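A day out with the tube shufflers

I'd been promised tea, a biscuit and a robot, in that order. The Gernska open day at Drestcombe started at 2 and I was there with 12 other people, most of them from hospital labs and much better at asking questions than me. We shuffled past the coats and into a bright white room, where one of the arms was already going. It moves quicker than I'd imagined!

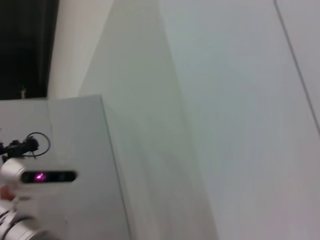
Two hands, one rack

The setup is called Um (yes, really — I asked twice) and its job is the sort of thing that makes lab staff's thumbs ache: putting test tubes where they ought to be. Um has two arms, and they don't match. One ends in a black hand with proper bendy fingers, the other in a plain gripper with two straight ones. The tubes have lovely mint-green caps and go in an orange rack, and I got oddly fond of them. 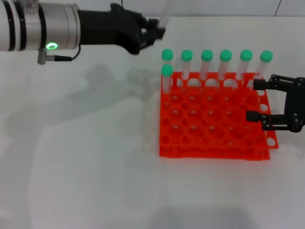

Words: Isla Fairweather
28 Jul 2022

A man from Stanmont wanted to know why you'd bother with fingers at all when a simple pincher costs less. Fair point, and the Gernska team didn't duck it. They're trying both side by side to see which copes better with an awkward tube, and they've been at it since May. 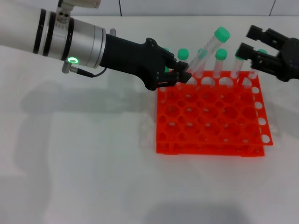
I asked if I could have a go at the controls and was told, very kindly, no. So I stood behind the tape with my tea going cold and watched for around 5 minutes longer than everybody else, until someone came to fetch me for the talk upstairs.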